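Home | Kits | Guides | Reviews | Forum

Setting up the Braltent two-arm kit for laundry

I received the Braltent kit in February and I use it with a front-loading washer. The paper manual is short, so I write my steps for other owners.

1. Put the base in front of the washer and lock it. Both arms should reach the floor and the door without stretching completely.

2. Connect the cables of each wrist, then move the wrist by hand through its full turn. If a cable becomes tight, give it more slack before you switch on the power.

3. Start the Daher app and choose "Front door". Teach the door position three times. I did it only once and had to repeat everything on Thursday.
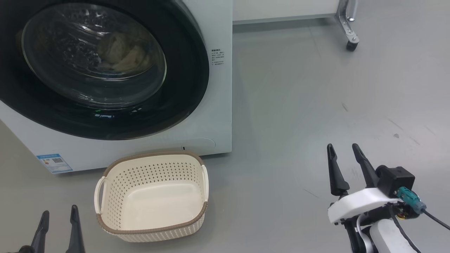
4. Teach the basket position next. The long side should point to the machine, with the far end close to it. A basket with open loop handles is the best choice, as the fingers can go inside the loop. Mark the place on the floor with tape.

5. Set the grip force. The default is 144 and it is too strong for thin cotton. I use 59 for shirts and go higher only for towels.

6. Run the unload program at slow speed with one piece of clothing. Keep your hand near the stop button - the first run can surprise you.

The kit costs 986 dollars with both arms. A spare pair of fingers is sold separately. For me the hardware is good, but the app needs more work, especially the menu for saving positions.

Comments (3)

Rhea Espiritu: Does it work with a top loader?

Dong-geon Ryu: Rhea, mine did not. The arms are too short for it.

Charito Catacutan: Thank you for step 2, my left cable was pulling. Error 472 is gone now.

Contact | Copyright Tovine Guides | Back to top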